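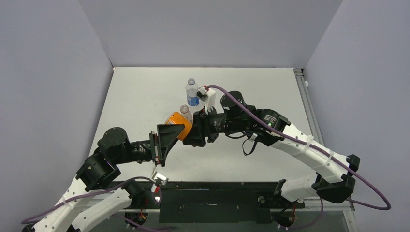

What size water softener does the Fernitz line offer for a four-person household?
The Mustano 2 is rated for 3,000 gallons between regenerations at moderate hardness. Very hard water lowers that figure to 2,690 gallons.

How often should salt be added?
Check the brine tank every 4 weeks. Refill when the salt is less than half the height of the tank.

Can potassium chloride be used?
Yes. Raise the dose setting one step on the Tellis control valve.

Does the softener remove iron?
Small amounts of dissolved iron only. Install a Dzene prefilter upstream if the water leaves rust stains.

What happens after a power failure?
Settings are kept in memory. Reset the clock if the display flashes.

Last updated 29 January 2022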